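Camovari Club Kit, Basket and Crate Edition
Sold by Skurneck Classroom Supply

For student clubs that own a robot arm and have run out of excuses. The kit gives a team 3 pick-and-place tasks, a score sheet and a rulebook short enough that somebody may read it.

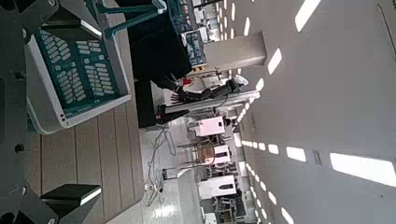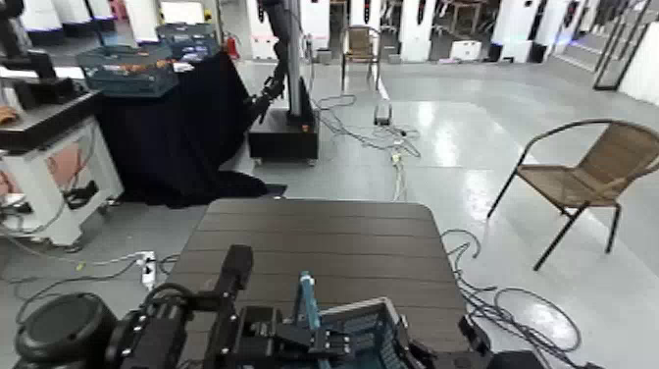
Gunārs Stankevičius wrote the tasks for the club he coaches at Ernen, where the record for the first one stood at zero until December. Task one is picking up a single item and letting go of it on purpose. Task two adds a container. Task three adds a second container and, in most clubs, an argument.

What you get
Task cards, 3
Laminated score sheets, 30
Rulebook, 5 pages, 2 of them on what counts as "dropped"
Halász Cup entry form

What you don't get
Arm, gripper, table, containers, or a student willing to coil the cables afterward.

Team size: 2 to 5. Larger teams are allowed but tend to produce spectators.

Does it work with our gripper?
If it opens and closes, yes. If it only closes, please see your gripper's manual.

Returns accepted within 30 days, score sheets unmarked. We will not be adjusting anyone's score.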